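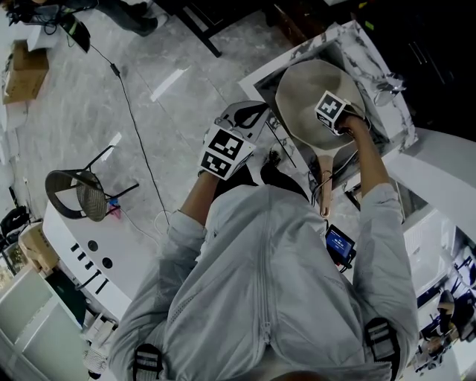 Jarrah Ruddock objected early in the trial that a hand-held kit should be judged on the recordings it loses, and the evaluation below was reorganized along those lines.

Figure 4. Collection at a sink counter with a two-hand kit. The right gripper holds the edge of a round tan paddle; each gripper carries a square fiducial marker.

4.2 Field use of the kit

The Trulleck kit is sold by Clekadel as a pair of hand-held grippers with a shoulder harness and a license for the pose-tracking software. We leased two kits in December and used them for household tasks at a stone counter. Each operator completed 50 recordings. Flat kitchen items were included on purpose, as they must be taken by the rim and tend to rotate in the fingers when lifted from one side.

A recording was rejected if either marker was lost for more than 8 consecutive samples. Of the first 80 recordings submitted to the tracker, 4 were rejected under this rule. All four came from tasks in which one wrist was turned inward over the basin – the vendor's manual advises against this posture but gives no angle. We re-ran them with the elbow raised and kept the second set.

Harness fit had more effect than we expected. With the straps set long, the head view shifted between sessions and the calibration had to be repeated. Operator Aigars Butkienė asked for shorter straps after the first session, and her later calibrations held for the full block. Grip force is not logged by the base kit. The Fultero add-on provides it, but was not available to us, so slip is scored by hand from video.

The lease terms cover replacement of finger pads but not of printed markers. Scuffed markers were reprinted locally at the original size.

Comments (3)

Stuart Haworth
Were the re-run recordings counted in the totals for 4.3? The text can be read either way.

Consuelo Ledesma
They were not. We will fix the wording.

Siobhán Ó Conaill
Our lease excluded the pads too. Check which version of the contract you have.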